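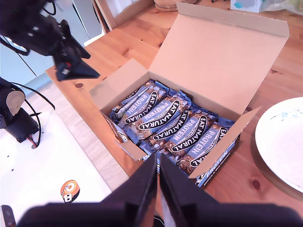 **Protein bars in the box or out of the box? (small kitchen, two snackers)**

Posted 2019-02-06 in Kitchen & Pantry

Okay, this may be the dullest question on the whole site, but my sister and I have been going back and forth on it and I'd love some outside opinions. We share an apartment in Pralusville with one skinny pantry cupboard, and we both eat a lot of protein bars. I like the Eat Natural ones with the nuts and chocolate pieces, she'll eat anything that has peanut butter in it.

Up to now we've kept them in the cardboard box they come in. The trouble is the lid. It's one of those tall back flaps that won't stay down once it's been opened, so it sticks up and hits the shelf above, and then I get annoyed and shove the whole thing in sideways and the bars slide into a heap. Twice now I've found one squashed flat behind the rice.

What I want to know:

- Do you keep the box and cut it down, or tip everything into a bin?
- If you cut it, do you take off all the flaps or leave the little side ones?
- Do the bars get stale or melty any faster out of the box? Our kitchen gets really warm by June.

The shelf is 5 inches shorter than I'd like it to be, and no, I can't move it (rental, glued in, don't ask). I'd also like to be able to read the date on the box, so if I throw the box away I need somewhere to put that.

Thanks in advance! I know it's only snacks.

---

**Answer from Efua Dankwa** (marked as accepted)

Not dull at all, I have strong feelings about this! Keep the box and cut it down. I've done it with tea, oatmeal packets, bars, dog treats, all of it, and I stopped buying plastic bins years ago.

What I do is clear off the kitchen table and take all the bars out first. Please do take them out. I once went through a flap with the bars still inside and sliced straight into a wrapper, and then of course I had to eat it. Lay the box on its back so the big flap is flat on the table, score along the fold with a utility knife and a ruler, and go over it a second time before you snap it. Kitchen scissors are fine too if you don't mind a wobbly edge.
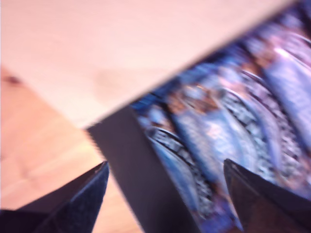 *Pale panel on one side, blue print on the other, tilted on the table.*

Leave the side flaps on but fold them down inside the box. They make the walls stiffer and you don't get those raw edges scratching your knuckles when you reach in. If they keep popping back up, a bit of tape will hold them.

Then the bars go back in on a slant, in rows, all leaning the same way. You can fit more that way than you'd think, and when you pull one out the rest kind of sag into the gap and stay put. Standing them straight up looks neater for a day or so and then they topple over like drunks.

For the date, cut that bit of the box out before you recycle the flap and tuck it down the side. If the date's on a panel you're keeping, even better, just turn it toward you. I don't bother with labels since the front of the box already tells you what's in there.

On stale: each bar is sealed in its own wrapper, so the box isn't doing much there. Melty is another story. If there's chocolate in them, I'd move the box down to a low cupboard before the warm weather, well away from the oven. Mine spend the summer next to the potatoes.

---

**Answer from pantrymoth_428**

Bin. I use a Trukus bin, the clear one with the handle cut into the front. You see when you're running low and you can wipe it out. Cardboard gets crumbs in the seams and I've had bugs (see username). There's a Horkis version that costs less but the handle on mine cracked.

I'd check the height before you buy anything though, mine only just goes in.

---

**Answer from goh_fan**

we just put them in a bowl

---

**Comment from the original poster**

Thank you all! I cut the box down last night and it fits under the shelf with nearly 2 inches to spare. Folding the side flaps in was the part I'd never have thought of. My sister is voting for the bowl, so we may end up with both.

Efua, do you do anything about the bottom? Mine bows a little when I lift it out full.

> **Efua Dankwa:** Piece of the cut-off flap, trimmed to size, laid flat inside. Works great!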